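Colchón antiescaras Toverel de celdas alternantes

Inicio > Descanso y cuidados > Colchones y sobrecolchones > Toverel

Disponible. Envío en caja plegada. Recambios bajo pedido.

Antes de seguir leyendo: si alguien le ha dicho que este colchón evita las escaras, le ha dicho más de lo que sabe. Lo vendemos desde enero y nos parece un producto correcto, bien cosido y con un compresor que se puede arreglar. De ahí a lo que promete el folleto hay un trecho, y hemos preferido escribir la ficha con nuestras palabras.

Qué es

Un sobrecolchón de aire que se pone encima del colchón de siempre. Lleva 19 celdas transversales que se inflan y desinflan por turnos, de modo que los puntos de apoyo van cambiando. El compresor se cuelga a los pies de la cama y se conecta con dos tubos.

Medidas y datos

Ancho: 90 cm
Largo: 2000 mm, más las solapas
Celdas: 19
Ruido del compresor: 29 dB según el fabricante
Funda: incluida, lavable, con cremallera
Garantía: dos años

Sobre el ruido. El dato es del fabricante y no dice a qué distancia midió. Nosotros lo pusimos en una habitación pequeña, con la puerta cerrada, y se oye. Es un zumbido bajo, parecido al de una nevera, al que unos se acostumbran y otros no. Si quien va a dormir encima tiene el sueño ligero, pida probarlo una noche.

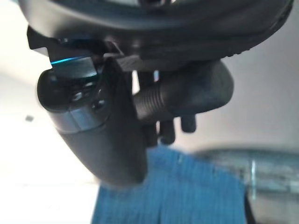 El ciclo de alternancia es fijo. El folleto habla de «terapia inteligente adaptada al paciente» y nosotros hemos buscado la inteligencia sin dar con ella: hay una rueda que regula la presión según el peso, una luz verde y una luz roja. La roja avisa de presión baja. Para el uso en casa nos parece suficiente, y una rueda se estropea menos que una pantalla, pero conviene saber qué se paga.

Tampoco se crea lo de «elimina los cambios posturales». Hay que seguir haciéndolos con la frecuencia que indique la enfermera, mirar talones y sacro a diario y avisar si aparece una rojez que no se va. Si ya hay una herida abierta, no compre nada por internet, tampoco a nosotros, sin haber hablado antes con quien la está curando.

Montaje

Retire la ropa de cama. Extienda el sobrecolchón con los tubos hacia los pies y meta las solapas bajo el colchón de base. Conecte los tubos hasta oír el clic, ponga la rueda al máximo y espere a que se llene; tarda aproximadamente media hora. Después ajuste el peso. Encima va una sábana bajera floja. Con una bajera muy tensa, o con tres empapadores y una manta doblada, las celdas trabajan para nada.

En camas articuladas, suba y baje el respaldo una vez con el colchón vacío de peso y mire por dónde pasan los tubos. El único modelo devuelto con una fuga lo tenía pellizcado en la articulación.

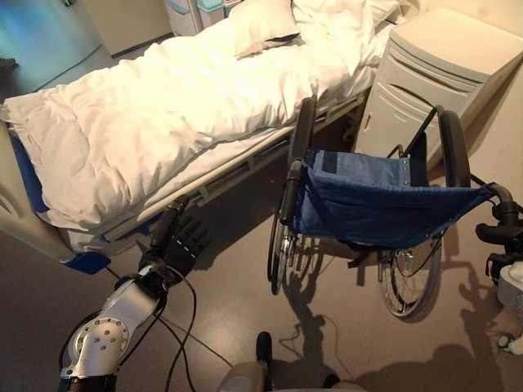
Oratile Swanepoel: Lo tuve cuatro meses en casa de mi madre y discrepo en lo de la rueda. Las marcas de peso van muy separadas y al principio lo llevábamos demasiado duro; ella decía que era como dormir en una colchoneta de piscina. Lo fuimos bajando hasta que la mano entraba justa por debajo. Eso tendría que venir en el manual. De lo demás no me quejo, y la funda ha salido de la lavadora igual que entró.

Tiene razón en lo de las marcas. Hemos metido en la caja una hoja con la prueba de la mano, que el manual original no trae.

Comparado con otros

El Birkero cuesta bastante más y tiene modo estático, útil durante el aseo y las curas. Si va a haber curas en la cama, mire ese. El Gudeta es de espuma, no hace ruido y no se pincha; para riesgo bajo puede bastar, aunque la espuma se vence y el vendedor rara vez lo menciona. El Hustetti lo dejamos de vender porque no conseguíamos celdas sueltas.
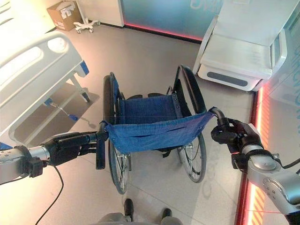 Ficha modificada por última vez: 2021-07-20

Recambios: celda suelta, juego de tubos, filtro del compresor, funda. La celda se cambia con dos corchetes y sin herramientas.

Devoluciones: se admite sin abrir la bolsa interior. Una vez abierta, solo por defecto, por razones de higiene.

Alquiler: no ofrecemos. Pregunte en la ortopedia de su barrio, que para unas pocas semanas suele salir mejor que comprar.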